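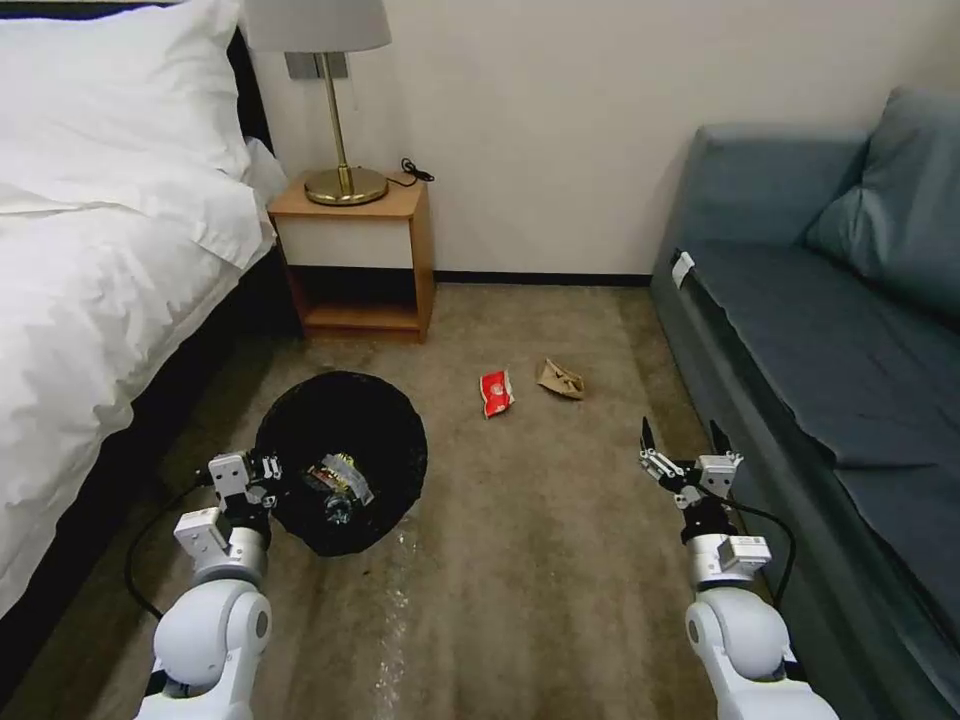 Nhyira Nartey
The project opens, but every track that used a Skelteo instrument comes up gray with "device missing" in the rack. Audio tracks play fine. I updated to build 1826 last night and it was all working on 1324 before that. I've restarted the computer and reinstalled Skelteo over the top. Same result. I have a mix due and would like to avoid rolling everything back if I can.

Status: Open
Product: Skelteo (plugin version), build 1826
Host: Tidside
Category: Installation and authorization

Renzo Guerra, Support
Hi Nhyira, thanks for the details. A few things to check before we change anything.

Please don't save the project while the devices are showing as missing. Tidside keeps the saved settings for a missing device as long as you don't replace it in the rack, but I'd still make a copy of the project folder now and work from the copy.

Then let me know:
- your operating system version
- whether Skelteo opens on its own, outside the host
- whether any other plugins are missing in the same project
- what the plugin manager in Tidside says next to Skelteo

Nhyira Nartey
Copied the folder. Answers in order.

Windows 11, all updates done. Skelteo opens on its own and makes sound, and my presets are there. The Marchetti compressor and the Marchetti tape delay both load normally. Nothing else is missing. The plugin manager lists Skelteo twice. One line says 1324 and has a red mark, the other says 1826 and has "not scanned" next to it.

Renzo Guerra, Support
The two lines explain most of it. The 1826 installer changed the default plugin folder. If the older build was in a custom folder, the installer doesn't remove it, and Tidside can end up pointing at the old entry while the new file sits somewhere it hasn't looked.

Could you open Preferences, then Plugins, then Folders, and paste the list of paths here? Also, did you choose your own folder when you first installed Skelteo?

Nhyira Nartey
Folders in the list:

C:\Program Files\Common Files\VST3
D:\Audio\Plugins

Yes, I put the old one in D:\Audio\Plugins. My C drive was nearly full at the time. I don't remember being asked for a folder during last night's update.

Renzo Guerra, Support
You wouldn't have been. The update skips that page if you pick Quick Install. We have that logged as a separate issue.

Please try this with Tidside closed:

1. Go to D:\Audio\Plugins and look for Skelteo.vst3. If it's there, move it to a folder outside the plugin paths. Don't delete it yet.
2. Check that Skelteo.vst3 is in C:\Program Files\Common Files\VST3.
3. Open Tidside with no project loaded.
4. In the plugin manager, select both Skelteo lines and choose Forget.
5. Run a full rescan. A quick scan reads from the cache and will bring the old line back.

Nhyira Nartey
Did all of that. The old file was there, and I moved it to the desktop. The rescan stopped partway through with Skelteo showing as "failed validation". Only one line in the list now, so that part is better. The project still shows the devices as missing.

I tried the rescan again and it failed at the same place.

Renzo Guerra, Support
Thanks, that's progress. Please send the scan log. It's under Help, Show Log Folder, and the file is called scan.txt. You only need to paste the part that mentions Skelteo.

Nhyira Nartey
scan: Skelteo.vst3 found
scan: loading module
scan: authorization timeout, code 4
scan: retry 2 of 2
scan: authorization timeout, code 4
scan: marked as failed

Renzo Guerra, Support
Code 4 means the plugin asked for its license and didn't get an answer in time. During a scan it has to go through the Brirnov license service, and the standalone version doesn't, so it makes sense that one works and the other doesn't.

Open the Windows Services panel and find Brirnov License Service. Tell me whether it says Running, and what the startup type is.

Nhyira Nartey
It's in the list. The status column is blank and the startup type is Disabled. I have never touched this. I do run a cleanup program that turns off startup items, so it may have been that.

Renzo Guerra, Support
That would do it. Right-click the service, open Properties, set the startup type to Automatic, click Apply, then Start. Once it says Running, do one more full rescan in Tidside and open the copy of the project, not the original.

If your cleanup program has an exclusion list, add the Brirnov service to it or the same thing may happen after the next cleanup.

Nhyira Nartey
Service is running. The scan went through to the end and Skelteo has a green mark. The copy opens with all the instruments in place and the settings look right. One track has lost its MIDI mapping for the filter knob, but I can redo that by hand.

Can I delete the old file from the desktop now?

Renzo Guerra, Support
Good to hear. Keep the old file until your mix is delivered, then you can delete it.

The lost mapping is a known issue in 1826. The filter knob was given a new parameter number in this build, so mappings made in 1324 don't carry over. Mapping it again and saving will fix it for that project. Older projects will need the same step when you open them.

I'm attaching this ticket to the Quick Install report so the developers can see your folder setup.

Nhyira Nartey
Remapped and saved, and it holds after a restart. You can close this.

Status: Solved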